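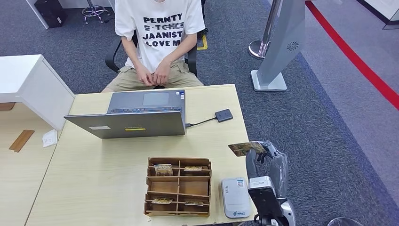 What do you keep on a desk where people come to pay? As little as you can get away with: the laptop, the card reader, the payment terminal and one box for the cards. Everything else goes in a cupboard or in a drawer, and the drawer has to be close enough to reach without standing up.

I've been putting this off since March, when Chutima Sitthichai asked me how we set up the front desk at Cillby and I gave her a poor answer on the phone. She is fitting out a room of her own at Stinov and wanted to know what to buy. I said a desk and a chair, and she said she had got that far by herself.

So, the desk. Ours is light wood and has a plain top. I wanted a dark one and was talked out of it by Samran Panyasiri, who has run more of these than I have. Dark tops show every fingerprint and every bit of dust by ten in the morning. The desk before it was a Miranda, 180 cm long, and it was too big. Things spread out to fill it. We had post on it, a kettle at one point, and two lots of keys that didn't open anything.

The cards go in a wooden box divided into slots. I tried other things first. A bowl was no good as you have to tip it out to find anything. A plastic wallet with pockets was better but the pockets went slack after a few weeks. With the box the cards stand up, and you can see at once which slot is empty. Ours have a gold and dark pattern on the face, so they look alike from a distance, and it helps a lot if each one always goes back in the same place. I don't put labels on the slots. I did for a while and they peeled off.

We had 200 cards printed to begin with, which was plenty. Chutima was thinking of 500 to get the better price. I'd say don't, at least until you know you like the design. The spare ones live in the cupboard and only a few come out on the desk at a time.

The reader is a small black square thing on a cable that plugs into the laptop. I keep it to one side, where the person sitting down can reach it with a card in the other hand. A longer cable sounds like a good idea and isn't — it loops round everything. If yours is too long, fold the slack and put a tie round it behind the laptop.

The payment terminal is separate and sits on the visitor's side of the desk, next to the box. It's white, so it gets grubby. I wipe it at the end of the day with a barely damp cloth, then a dry one. I used a glass spray once and it left a film on the plastic that took ages to shift.

There's a white cabinet beside the desk and it earns its space. Till rolls, chargers, envelopes, spare pens. It was an Evetti, second-hand, and one of the hinges needed packing out with a bit of card before the door would close. Past it there's another desk in the same sort of wood which collects the odds and ends, slips of paper mostly. I clear that one when I remember.

For the chair, get one with arms. I spent almost a year on a stool with wheels and my back was bad for all of it. Carpet is all right under a chair if it's the flat office kind. Ours is a dark grey-blue and hides most things.

Chutima also asked about lighting and I still haven't got a proper answer for that. We have what was in the ceiling when we moved in. If I change it I'll write it up.

Next time, the cupboard in the back, which is a mess.

Search this blog
Type and press enter

This site uses cookies to remember your settings. OK / Find out more

Contact | © Notes from the Front Desk | Back to top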